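Umstellung eines Handarbeitsplatzes auf eine Zweiarmzelle: Einrichten, Einlernen, Schichtablauf

Nistham Wissensbasis > Montage und Kommissionierung > Zweiarmzellen

Die Anleitung richtet sich an Schichtleitungen und Einrichter, die einen bestehenden Handarbeitsplatz für Kleinteile auf eine Zelle mit zwei Armen umstellen. Beschrieben wird der Ablauf, wie er im Werk Buven eingeführt wurde. Die elektrische Inbetriebnahme ist nicht Gegenstand dieser Seite.

Voraussetzungen

- Zelle mechanisch aufgestellt, beide Arme auf der gemeinsamen Schiene verschraubt
- Steuerungssoftware Polleo installiert, Benutzerkonten für alle Bediener angelegt
- Teileliste des bisherigen Arbeitsplatzes mit Stückzahlen je Schicht
- Freigegebene Gefährdungsbeurteilung
- Eingewiesene Person mit Rolle »Einrichter«

Schritt 1: Bisherige Tätigkeit aufnehmen

Vor der Programmierung wird die Handarbeit in einzelne Griffe zerlegt. In Buven waren es 26 Griffe pro Auftrag, vom Öffnen des Behälters bis zur Ablage. Für jeden Griff wird notiert, ob ein Arm genügt, ob beide Arme nötig sind oder ob der Griff beim Menschen bleibt. Die Aufnahme erfolgt zusammen mit den Personen, die den Platz bisher besetzt haben. Ihre Kenntnisse über schwierige Teile (weiche Verpackungen, rollende Behälter, durchscheinende Kleinteile) stehen in keiner Stückliste.

Ergebnis des Schritts ist das Griffblatt. Es wird in Polleo unter »Arbeitsplatz > Dokumente« abgelegt.

Schritt 2: Arbeitsbereiche festlegen

Die Arbeitsfläche wird in drei Zonen geteilt: links, rechts und Übergabe. Die Übergabezone liegt in der Mitte und ist die einzige Zone, in der sich beide Greifer gleichzeitig befinden dürfen. In Polleo unter »Zonen« anlegen und die Verriegelung aktivieren. Ohne aktive Verriegelung lässt sich das Programm nur im Einrichtbetrieb starten.

Leitungen an beiden Armen von Hand über den gesamten Bewegungsbereich verfolgen. Eine Schlaufe muss in jeder Stellung frei bleiben und darf die Kabelrinne vor der Schiene nicht berühren.

Schritt 3: Übergabe einlernen

1. Einrichtbetrieb wählen, Geschwindigkeit auf 20 Prozent begrenzen.
2. Teil mit dem ersten Greifer aufnehmen und in die Übergabezone fahren.
3. Zweiten Greifer bis kurz vor das Teil führen, Position speichern.
4. Zweiten Greifer schließen. Der erste bleibt geschlossen, bis die Griffkraft am zweiten bestätigt ist.
5. Ersten Greifer öffnen und auf der Anfahrtsbahn zurückziehen.
6. Ablauf wiederholen, bis keine Korrektur mehr erforderlich ist. Danach die Geschwindigkeit stufenweise auf bis zu 80 Prozent anheben.

Bei kleinen Teilen den Griffpunkt des zweiten Arms versetzt wählen. Fluchten die Finger beider Greifer, stoßen sie beim Schließen aneinander, und Polleo meldet »Kontakt vor Griff«.

Schritt 4: Aufgaben neu verteilen

Am umgestellten Platz entfallen das Greifen und Weiterreichen. Bereitstellen, Sichtprüfung, Störungsbehebung und das Einlernen neuer Teile bleiben bei den Beschäftigten oder kommen hinzu. Die Rollen werden vor dem ersten Produktionslauf schriftlich festgelegt:

Bediener: Material bereitstellen, Programm starten, Fehlgriffe quittieren
Einrichter: Positionen ändern, neue Teile einlernen, Leitungsführung prüfen
Schichtleitung: Freigabe geänderter Programme, Einteilung der Ablösung

Der Bediener betreut in Buven zwei Zellen. Wechselintervalle aus der Handarbeit nicht übernehmen: Die körperliche Belastung sinkt, die Überwachung ermüdet auf andere Weise. Ein Wechsel zwischen Zelle und Handarbeitsplatz innerhalb der Schicht hat sich bewährt. Wer einlernt, wird für diese Zeit aus der Stückzahlplanung genommen.

Schritt 5: Probelauf und Auswertung

Der Probelauf in Buven umfasste 1.688 Übergaben. Fehlgriffe werden vom Bediener mit Ursache quittiert, Freitext ist zulässig. Die Auswertung erfolgt je Teil, eine Auswertung je Person ist in Polleo gesperrt und bleibt gesperrt.

Bekannte Störungen

Teil rutscht beim Öffnen des ersten Greifers: Wartezeit nach der Kraftbestätigung erhöhen, Fingerbelag prüfen.
Arm hält vor der Übergabezone: Zone durch den anderen Arm belegt, Rückzugsbahn prüfen.
Weiche Beutel werden nicht erkannt: Teil am Handarbeitsplatz belassen, bis ein Greifpunkt freigegeben ist.
Greiferfinger von Benedetti nach Tausch ungenau: Nullpunkt neu setzen, Schritt 3 ab Punkt 3 wiederholen.
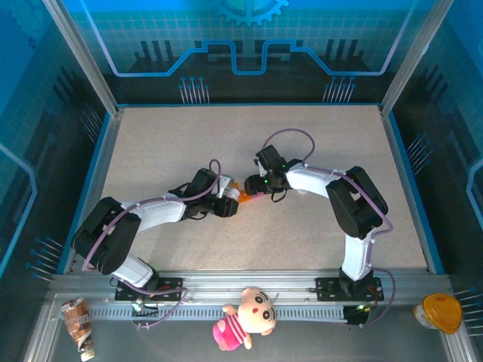
Abb. 1: Beide Greifer am orangefarbenen Teil in der Mitte der Arbeitsfläche (zu Schritt 3)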